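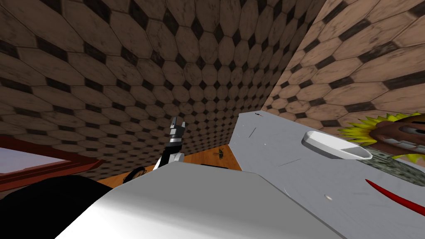

Tan tile with small dark diamond insets. Some of the tiles are scuffed.

Workshop Tips: Shelving and Storage for a Small Shop
By Anayeli Camacho

Most small shops have enough wall. What they lack is shelving that suits the things being stored, put up at heights a person can reach. These tips come from setting up my own one-bay garage shop and helping with a few others. They cover freestanding steel shelves, wall brackets, bins and labels.

Measure the load before the wall

Put a bathroom scale on the floor and weigh a few of the boxes you plan to store. A full box of screws or a can of paint weighs more than most people guess. Write the weight on a strip of masking tape and stick it to the box. When all the boxes for one shelf are together, add up the numbers and compare the total with the rating printed on the shelf or in its instructions.

The rating on a freestanding unit is usually given for a load spread evenly over the shelf. My heaviest unit, a Brinusska, is rated at 400 pounds per shelf and 2000 pounds for the whole unit on leveling feet. The first time I loaded the bottom shelf I had it at 391 pounds, all of it toward the left end, and the front beam bowed enough to see. I took out two boxes of tile and moved the rest toward the uprights. It is now at 341 and the beam is straight.

If you put casters on a unit, look for a separate rating. It is nearly always lower.

What goes where

Heavy things go on the bottom shelf. Things you use every day go between knee and shoulder height. Light, bulky things such as foam, empty cases and rolls of paper go on top.

Leave a hand's width between the top of a box and the shelf above it, or you will be dragging boxes out by their corners. Shelves that adjust on slots or clips should be set after you have the boxes, working from the bottom up.

Long stock needs its own place. Pipe, trim and dowels can lie across wall brackets set no more than 32 inches apart. Thin trim sags on that spacing, so add a bracket in the middle or lay a board across first. Short offcuts do better standing in a deep bin, longest at the back.
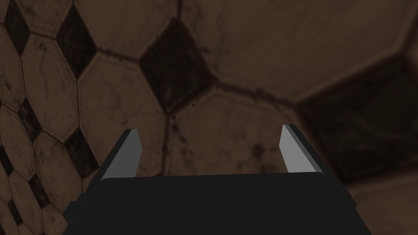
Sheet goods store best on edge, nearly vertical, with a strip of scrap underneath to keep them off the concrete. Make the slot narrow. A wide slot lets the sheets lean, and plywood that leans all summer will hold the curve.

Fixing to the wall

Any unit taller than it is deep by four times or more should be tied to the wall, even on a level floor. Use a screw into a stud at the top of each back upright.

On drywall, find the studs with a magnet. Run it slowly across the wall until it catches on a drywall screw, then check above and below for more in the same line. Drill a small pilot hole to be sure before you hang anything.

On tile, mark the hole on a piece of masking tape and drill through the tape. Use a carbide or diamond bit made for tile, start slowly, and leave the hammer setting off until you are through the glaze. Keep the holes away from tile edges. The anchor has to grip the wall behind, so buy screws long enough to allow for the thickness of the tile and the bed under it.

On block, drill into the solid part or the mortar joint according to what the anchor maker calls for. Vacuum the dust out of the hole before the anchor goes in.

Bins

Buy one kind of bin and stay with it. I have three brands, and the lids do not interchange. The Cetus bins are the ones I reach for, mainly for the open front. The Wirkasum ones stack higher but you have to lift off the top one to get at the one below, so they hold things I need twice a year.

Do not store solvents or oily rags in plastic bins. Solvents stay in the can they came in, lid tight, away from the water heater. Oily rags go outside flat to dry, or into a metal can with a lid.

A bin that has become too heavy to lift with one hand should be split into two.
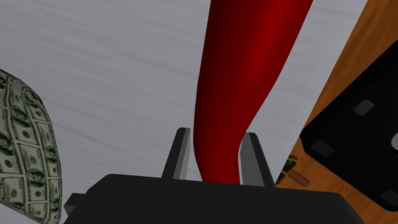 Round and tapered items tend to roll out of open-front bins when the bin is tipped. A strip of rubber shelf liner in the bottom holds most of them. For caulk tubes, I screwed short lengths of 2-inch drain pipe to a board and hung it by the door. Tubes go in nozzle first.

Labels

Label the shelf as well as the bin, so that the bin goes back where it came from. Use block capitals and a thick marker. White tape on a gray shelf can be read from across the shop. Put the label at the left end every time.

For small hardware, tape or glue one piece to the front of the drawer. It is quicker to match a bolt by eye than to read a size.

Floor and aisle

Keep a clear lane from the door to the bench, wide enough for whatever you carry through it. Mine is 36 inches, which lets the Thân hand truck through with a box on it. Mark the lane with floor tape for the first few months. Things set down in the lane for an afternoon tend to stay there.

Keep the bottom shelf at least four inches off the floor if the shop ever takes in water. It also makes sweeping easier.

Once a year

I go through the shelves in July. Snug up the bolts and push any loose clips back down into their slots with a rubber mallet. Look along each beam for a bow, and look at the feet for rust. A bent beam or upright should be replaced, as hammering it straight does not bring the strength back. Check the wall screws last, with the unit loaded, by pulling gently on the top corner.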